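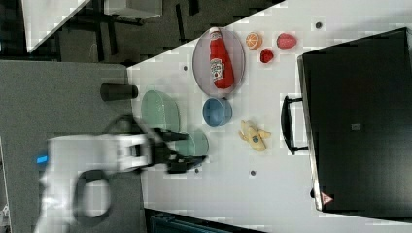
Re: [starnport-growers] Ketchup from a glut – is it worth the bother?

Date: September 14, 2022
From: M. at the top plots
To: starnport-growers

Sota Ogura wrote:

> Hello all. First summer with the polytunnel and I have been
> completely buried. Mostly Drastivel, which I was given as
> seedlings, and a few Sanmont that I grew from seed. I picked
> 12 kilos at the weekend and there is as much again coming.
>
> We have eaten salad until we can't look at it. The freezer has
> no room. My children only really want tomatoes if they come out
> of a bottle, so I thought I would try ketchup. I made one batch
> and it was thin, brown and tasted of cloves. My daughter said it
> was "like Christmas but sad".
>
> Questions:
> 1. Which tomatoes should I be using?
> 2. Is there a way to get it thick that doesn't take all day?
> 3. Do I need to peel them first?
> 4. How long does it keep?
> 5. Can it be made to taste like the bought stuff?
>
> Thanks for any help. Also, I have spare Sanmont if anybody wants
> to come and take some away. Please.
>
> Sota

Oh Sota, yes, yes, it is worth the bother! I have been making ketchup every September for years and I still get excited when the first pan goes on. I'm answering to the whole list as I know at least three of you have the same mountain on the kitchen worktop, and I'd love to hear what the rest of you do.

I'll go through your questions in order, more or less.

Which tomatoes

Sanmont, Sanmont, Sanmont. They are fleshy, there's hardly any juice when you cut one open, and they cook down to a proper paste. Please don't give them all away before you've tried a batch! Drastivel is a lovely tomato to eat (I had one in my hand on the way back from the tap this morning and it didn't make it to the shed) but it is mostly water, and I'd bet that is where your thin batch came from. You can still use them. My usual mix is two thirds Sanmont and one third Drastivel, and the Drastivel gives it a bit of sharpness that I miss when I leave it out.

Use ripe ones, properly ripe, soft even. Anything split or with a bad patch I cut back hard, and anything mouldy goes on the heap. If half of yours are still orange, lay them out on newspaper in a single layer and leave them a few days. I used to put them on the windowsill in full sun and they went wrinkly, so now they live under the spare bed. Visitors have been surprised.

Getting it thick

This was the big one for me. For years I did what you did, everything in one deep pan and stir until bedtime. Two things changed my life.

The first is to drain before you cook. Chop the tomatoes roughly, sprinkle on a teaspoon of salt, and leave them in a colander over a bowl for an hour. You'll be amazed at how much comes out. Keep the juice, it makes a very good soup, or you can drink it cold with a bit of pepper if you are that sort of person (I am).

The second is to use the widest pan you own. A big shallow one, or two side by side if you can spare the rings. I now roast mine for the first stage – the big tin, a moderate oven, tomatoes and onions in together, door opened now and then to let the steam out. The edges catch a little and it tastes all the better for it. After that it needs far less time on the hob, and you can be getting on with something else while the oven does the work.

To test it, put a spoonful on a cold saucer and wait a minute. If a ring of water creeps out round the edge, carry on. If it sits there in a heap, stop. It will thicken more as it cools, so stop a shade before you think you should. My first good batch had to be dug out with a knife!

Peeling

No need, if you have a food mill. Mine is an old Jacquet that I got at the chapel sale for next to nothing, with a handle that comes off in your hand unless you lean on it, and I wouldn't swap it for anything. Skins and pips stay behind and the rest goes through as smooth as you like. Anyone on the list is welcome to borrow it as long as it comes back before the damsons are ready.

If you don't have a mill, push it through a sieve with the back of a ladle. It's hard on the wrist but it does the job. A stick blender works too but it chops up the pips and you get a slightly bitter, gritty sauce. Blend after sieving if you want it really silky.

The recipe, such as it is

For three kilos of tomatoes, weighed before draining:

Two onions, chopped
Two cloves of garlic
200 grams of sugar, light brown or white
A mug of cider vinegar
Two teaspoons of salt, less if you salted heavily for the draining
A teaspoon of sweet paprika
Half a teaspoon of mustard powder
One clove. ONE. And a small piece of cinnamon stick, taken out halfway
A bay leaf

Roast or simmer the tomatoes, onions, garlic and bay until everything has collapsed. Take out the bay and put the lot through the mill. Back into the pan with all the rest and cook gently, stirring more and more often as it thickens. It spits like mad near the end, so long sleeves, and a splatter guard if you've got one. Taste it at the finish and put it right with a pinch of salt or sugar or a splash more vinegar. It will taste very sharp while it's hot and that settles down after a few days.

On the cloves: I laughed out loud at your daughter's verdict, and she's quite right. Old recipes go at it with a heavy hand. My grandmother's called for a dozen in a little bag and her ketchup could have been used by a dentist.

Keeping

I'm careful here and I'd ask others to be as well. What I make goes into small, very clean bottles that have been in a low oven, filled while the ketchup and the glass are both hot, and then once they've cooled they live in the fridge and get used within a month. Anything beyond that I freeze in tubs, leaving a gap at the top. It freezes beautifully, just give it a good stir when it thaws. I know some of you keep yours in the cupboard until December and beyond, but please only do that with a tested recipe and proper heat treatment of the sealed bottles. Mine isn't one, I've fiddled with it far too much.

I know you said the freezer is full. Eat the peas!

Will it taste like the bought stuff

Close, but no, and I'd say give up on that early and you'll be happier. The bought kind is sweeter and smoother and a much brighter red. We still have a bottle of Heinz in the house, my husband won't have a bacon sandwich without it, and I've made my peace with that. If you want to win the children round, a spoonful more sugar, no garlic, and blend it for longer than seems sensible. Put it in a squeezy bottle and don't say anything. My two went through a whole bottle of it on fish fingers before they asked why it had gone darker.

And do try some grown-up versions while you have the tomatoes! A smoked paprika one is wonderful with eggs. I did one with a roasted red pepper in it last year that was gone in a week. A spoonful of any of them stirred into a stew does a lot of good.

A few other things while I'm here

We have 42 plants between the four of us up on the top plots this year, and the blight has stayed away so far, touch wood. If anyone sees brown patches on the stems please shout on the list straight away so the rest of us can pick what we've got. The plots by the brook usually get it first.

I'm saving Sanmont seed again. I let it ferment in a jam jar for three days, rinse it, and dry it on a plate (a plate, please, kitchen paper sticks to it and you'll be picking it off till spring). There will be packets in the hut for anyone who wants them. I can't promise it's completely pure, as there was Drastivel two rows away, but last year's came true.

Does anyone have a good use for green ones that isn't chutney? I like chutney very much but there is a limit to how much of it one family can get through, and we passed it some time ago. I've been told you can pickle them in slices like gherkins. Has anyone here done that, and did they stay crisp?

Sota, I will certainly come and take some Sanmont off your hands. I'll bring the Jacquet with me and you can have it for the week. Mind the handle.

Happy stirring,

M.
Top plots, third gate along

--
starnport-growers: the mailing list for plot holders and back garden growers in Starnport
To leave the list, send a blank message with "unsubscribe" as the subject
Please trim your quotes when replying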